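Teaching by hand, or just doing it by hand?

November 29, 2023

I fix and strip old computers for a living, and for most of this year I have also been a part-time teacher to a robot arm. The shop where I rent bench space, Bredden, took on a system from Paucar in April. The pitch was simple enough for a Monday morning. You don't program it. You show it. You grab the arm, or you hold a pair of controllers and drive it from a chair, and after enough showing it does the job by itself.

I have now done a lot of showing and I want to write down why I'm less impressed than everyone else in the building.

Start with the word "show." When I show a new hire how to get a board out of a case, I do it twice, talking the whole time. I say which screw is the one people miss. I say don't pull there, that bit bends. They ask me a dumb question and then a good one. By lunch they are slow but safe. The robot gets none of the talking. It gets the path my hand took and whatever the cameras picked up, and it has to guess the rest. Most of what I know about this work isn't in the path.

Hand guiding was the first method we tried. You put the arm in a floppy mode and push it around. It feels great for five minutes. Then you notice your own hand and sleeve are in every recording, right where the interesting part is, and that you are feeling the weight of the arm instead of the part. I kept pushing harder than I meant to. The log said so, too, although the log also said I pushed hard on days I was sure I hadn't, so make of that what you will.

Remote control fixed the sleeve problem and brought its own. With the Kilitz controllers I can't feel anything worth the name. There is a buzz when the fingers touch something, and it's the same buzz for a plastic clip and a steel edge. So I do it all by eye, slowly, and I stop a lot. The model learns the stopping. We had a version in the summer that would hover over a part for several seconds, doing nothing, and I recognized it right away. That was me, trying to work out how deep I was.

Then the numbers. We were told 60 good examples would do for a first task. We did 60. We were told that for something this fiddly it was closer to 1000, and could we vary the lighting. I asked what "good" meant and got three different answers in one meeting. My own rule is that if I wouldn't let a trainee do it on a customer's machine, I throw the take away, which leaves me with a much smaller pile than the people on the other bench have.

The figure that gets passed around is 93 percent. That's from the Zidodell write-up, which everybody here has read and quotes at me. Read the part under the chart. It's one model of case, always the same way around, with a person resetting it between tries. On our bench, with whatever machines come in the door, I'd be happy to see half that, and I would still be standing next to it with my hand near the stop button.

I'm not saying the thing is useless. It's good at taking off side panels. It's good at dropping screws in a tray all day without getting bored, and I get bored. But every one of those jobs could have been done with a fixed program and a decent jig, and the showing added weeks. Where showing is supposed to earn its money is the close work, and that's where I trust it least. 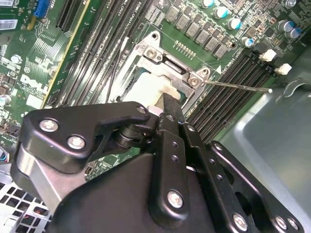 Processor sockets are the job I would hand over last, and the one I keep getting asked to demonstrate. A trainee reaches in with two fingertips and can feel the moment something isn't sitting flat. What goes in on my side is a long black finger with a flat tip, on a gripper that's big next to the socket it is reaching for, with memory slots on both sides and that thin lever sticking out to the right over one bank of them. On this Dell board I have the tip resting on the pale piece in the socket, and from the chair I could not tell you how hard. The recording doesn't know either. I have 10 more of these to do before the week is out, and I plan to do them slowly, stops and all.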